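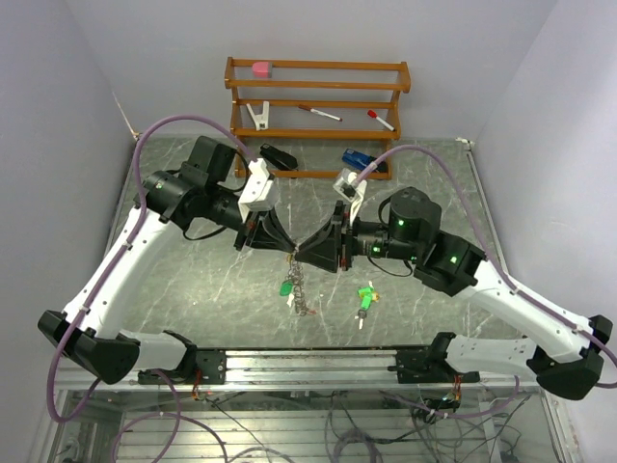

Section 4: Keys and the small stuff

4.1 Before you start

By now your Cedero desk rack is assembled and standing against a wall, and you have presumably stopped looking for the extra screw. (It's a spare. Put it in a drawer, where it will outlive the rack.) This section covers what goes on the tiers, what stays off them, and how to tag keys so that you stop trying all of them in the same lock.

You will need:

- the rack, three tiers, rails facing you
- every key you own, including the mystery ones
- the tag sheet, part 1263
- a marker that works. Test it first.

4.2 Tagging the keys

1. Dump all the keys out on a flat, hard surface. Carpet eats the small ones.

2. Sort them into 2 groups: keys you use every week, and keys you keep out of superstition.

3. Try each superstitious key in every door, padlock and cabinet you have. If it opens nothing, put it in an envelope marked with the month, say April. When April comes around again and you haven't opened the envelope, you have your answer.

4. Pick one tag color per set. Green is a fine color for a tag. Green on everything is also allowed, but then the writing has to do the work, so write clearly.

5. Write on the tag before you put it on the ring. Writing on a tag that is already attached is possible in the same way that shaving on a bus is possible.

6. Use short labels: SHED, BACK DOOR, BIKE. The tag has room for one line.

7. Thread the tag on and close the ring all the way. A half-closed ring will hold until you are standing over a storm drain.

CAUTION: Never write your street address on a key tag. A stranger who finds your keys should have to work for it.

NOTE: Sets on a length of chain should be picked up by the chain or the tag and set down in one piece. Dropping them from a height chips the finish on stone-look tops, and the noise carries.

4.3 Loading the tiers

The rack doesn't care what you put on it. You will, in a week, so follow the order below at least once.

8. Top tier: light things you grab without looking. An eraser is ideal. Keep it to one end and leave the remainder open, because something will turn up to fill it.

9. Middle tier: markers and clips. Lay markers flat with the caps on. A marker stored tip-up dries out sooner than one lying down, and people will blame the marker.

10. Bottom tier: staplers and anything else with some heft. If you own more than one stapler, give each its own end of the tier. Different colors help, particularly if only one of them is loaded.

11. Leave the keys off the rack entirely. They slide through the rails, they hook on the clips, and they scratch the finish, which we picked out with some care. Keys live on the work surface in front of the rack, or on the Marwat wall hook (sold separately, as you guessed).

CAUTION: The rack is a rack. Please do not stand on it, hang a coat from it or use it to prop a window open. The Morden model has a thicker back rail, and we would still prefer you didn't.

4.4 Getting the spacing right

12. Set the rack back against the wall and leave at least 38 centimeters of clear surface in front. Less than that and you will be lifting things over other things.

13. Check that it doesn't rock. If it does, loosen both lower rails, press down on the top tier with a flat hand, and tighten again. Folded cardboard under one corner also works, and we will pretend we didn't suggest it.

4.5 Looking after it

Wipe the rails with a dry cloth. Marker ink comes off with a little rubbing alcohol if you catch it the same day. After that it is part of the design.

The tags are rated for 2000 bends at the ring hole. Fidgeters should order a second sheet now.

If you bought the Brikon drawer insert, skip ahead to Section 6. Section 5 is for people mounting the rack on a wall, and it has a lot of drilling in it.

Last updated: April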